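Desk Notes: Keeping pens in a mug

Most desks at Sollora have a mug on them that was retired from the kitchen and now holds pens. It costs nothing, it is heavy enough to stay upright, and the handle makes it easy to carry to a meeting room. It also has limits, and the stationery count in December showed where they are. The supply cupboard had issued 125 pens and markers over the year. Many of the ones returned for disposal still had ink in them and had been reported as dried out.

The main factor is how a pen is stored. Ballpoints and gel pens depend on gravity to keep ink against the ball. Kept tip up for weeks, some of them draw a little air behind the ball and skip on the first few lines. Storing them tip down usually clears this. Keep the cap on or the tip retracted, or the bottom of the mug will collect ink.

Markers vary by type. Whiteboard markers do best lying flat, as the solids in the ink settle toward one end when they stand. Permanent markers tolerate standing better. If a marker has to stand in a mug, put it cap down and lay it in a drawer at the end of the week.

The second factor is load. A mug with a few items in it lets each one lean against the rim, where it can be seen and lifted out with two fingers. Past 14 or so the pens lock against each other, and pulling one brings up its neighbors. Caps also come loose this way – the clip catches on another barrel and the cap stays behind.
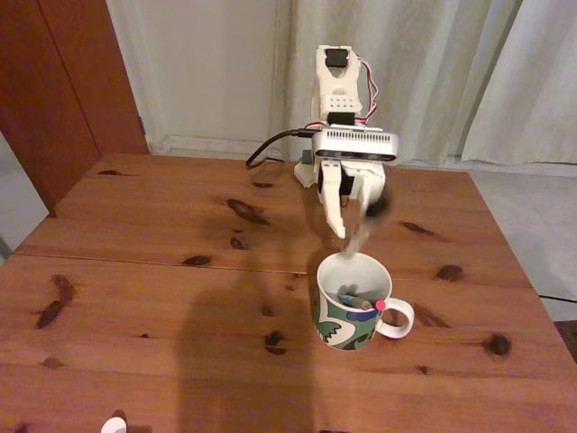 Wichai Thongsuk replied to the draft of this item that the tip-down rule is fine for ballpoints but he would not apply it to fountain pens, which leak into the cap when stored that way, and that a mug with a glazed interior should be preferred, since ink wipes off glaze and soaks into anything rough. Both points are accepted. Fountain pens should stand nib up, capped, or lie flat.

On position, the mug belongs on the side of the writing hand, back from the front edge, with the handle turned outward so that a sleeve does not catch it. On a pine top, put a coaster or a square of felt underneath. Pine is soft, and an unglazed foot ring will mark it if the mug is dragged. Lift it when you wipe the table.

Cleaning takes four minutes. Empty the mug, test each pen on scrap paper, discard what fails, and wash out the dust and graphite with warm water and dish soap. Dry the inside fully before refilling. Stubborn marker on glaze comes off with rubbing alcohol on a paper towel.

Anyone who needs more room can ask for a Hastero drawer tray, which has two long compartments and takes markers lying flat. Requests go on the sheet inside the supply cupboard door.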